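Living and Eating Together: Shared Meals at Bridden House
Student project report, Community and Faith module
Jul 11, 2018

1. Purpose
The project considered how a shared evening meal shapes belonging in a household where adults with and without learning disabilities live together. Bridden House, in Flurnideck, has eight residents.

2. Method
Two students attended five meals in May and kept written notes. Residents chose whether to take part — one preferred to talk only after grace had been said.

3. Findings
Residents spoke of the table as the place where they were missed if absent. Assistants found it harder to accept help than to give it. Quarrels were usually settled before the washing-up.
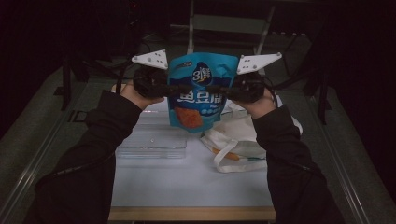 4. Further work
A second visit, to the Terkonetti household, is proposed for comparison.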